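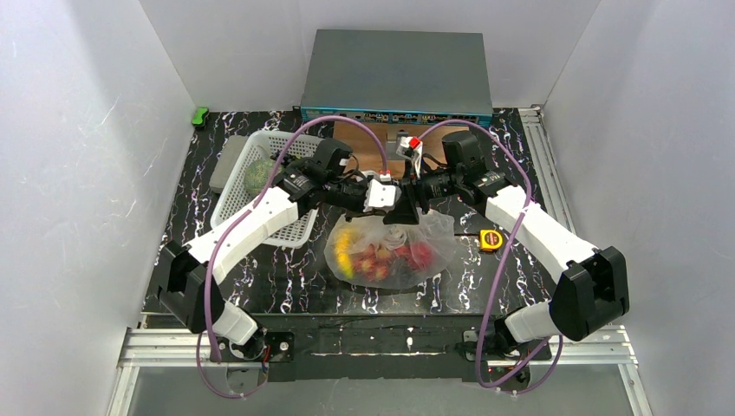

1/ I moved my photo library out of my old editing program and into Kolliline this month. It took longer than I planned. Writing down what I did in case someone else is about to start.

2/ Background. I have 17 years of pictures. Mostly family, some youth soccer, and a long stretch where I shot nothing but barns. Almost all of it is RAW files from two camera brands, plus a pile of scanned slides.

3/ I picked Kolliline because it keeps edits in small side files next to the photos. My old program, Zustton, kept everything in one big catalog. When that catalog went bad in April I lost a lot of keywords and most of my star ratings. The photos themselves were fine.

4/ First thing to know: edits do not carry over. Crops mostly do. Keywords do if you write them out to the files first. Color work, sharpening, noise reduction, local brush work — all of that starts over from the plain RAW file.

5/ So before you cancel or uninstall anything, export finished copies of every picture you care about. Full size, 16-bit TIFF if you have the disk space, best quality JPEG if you don't. I did TIFF for the ones I have printed and JPEG for the rest.

6/ The export ran overnight and stopped once on a damaged file. Zustton doesn't tell you which one. I found it by sorting the output folder by time and looking at what should have come next.

7/ Second thing: write the keywords to the files while the old program still opens. In Zustton it's under Metadata, then Save to File. Select all, run it, and let it finish. The progress bar goes away before it's done, so watch the disk light or give it an extra hour.

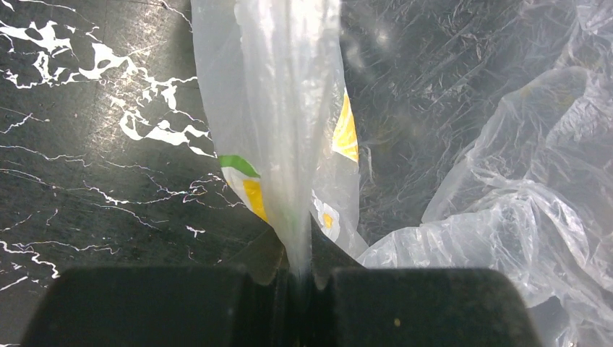
8/ Importing. Don't point Kolliline at the whole drive. I tried that and it sat there building previews until I gave up and force quit. Going one year at a time worked. A year with 3,000 pictures in it went through while I made dinner.

9/ Turn off "auto correct on import" before you start. It's on by default. It applies lens correction and a tone curve to everything, including scans, and it made my slides look like they were shot through a fishbowl.

10/ Color looked different right away. Kolliline's standard profile has less contrast than Zustton's and the reds lean a little orange. Skin looks better to me. Grass looks worse. I made a preset that pulls the yellow down 9 points and I put that on the outdoor stuff.

11/ Shadows are where I see the biggest gain. There's an old picture of my aunt on a porch at dusk that I could never get right. In Zustton the dark part went blotchy and green. In Kolliline I raised it a good deal and it stayed gray. Some grain, but grain I can live with.

12/ Highlights are about even. If the sky is blown, it's blown.

13/ Noise reduction is slow. It's good, but on my machine it takes a while to redraw every time you move the slider. I leave it off until the end and then turn it on for the export.

14/ Jeanie Rennie asked me about tethered shooting. I only tried it once, with a cable, and it worked. The picture came up on the laptop after a short wait. I didn't try it over wireless. She does product work so she may want to test that herself before she pays.

15/ What I miss from Zustton: the before and after split view, where you could drag the line across. Kolliline only lets you flip back and forth with a key. Also the map. I used the map more than I thought.

16/ What I don't miss: the catalog.

17/ Printing. I'd skip the print module. It ignored my paper profile the first time and gave me a muddy 8x10. I export a TIFF and print from the printer maker's own program, same as before.

18/ A few people brought up Kravets. I had the trial on here for a week. It's quick and the sorting tools are very good, maybe the best of the bunch. But it couldn't read the RAW files from my older camera, and that's half of what I own. If you only have newer gear it's worth a look.

19/ Niall Imrie wrote to say you can rescue star ratings from a broken Zustton catalog if you still have the backup folder. You open the backup on a second computer, write the metadata out, then copy just the side files over. I tried it on one year and got most of them back. Thanks Niall. Wish I'd known in the spring.

20/ Keep the old program installed for a while if your license allows it. I've gone back 2 times already to check how I had cropped something.

21/ Backups: I have one copy on the desk and one at my sister's house. The side files need to be in the backup too. If your backup software skips small hidden files, check that setting. Mine did skip them until I changed it.

22/ Someone asked about the monitor. It's an ordinary one, calibrated with a borrowed puck. I wouldn't judge any of these programs until you've done that part — my screen was way too bright and I'd been making dark prints for years on account of it.

23/ Still to do: the scanned slides. They have no camera data so they all land on the day they were scanned. Kolliline can shift dates in a batch but only by a fixed amount, so I'm typing them in by roll. I'm up to the second shoebox.

24/ Update, December 24, 2019: the new version fixed the force quit problem for me. I brought in two years together and it held up. Auto correct got switched back on by the update, so check that again before your next import.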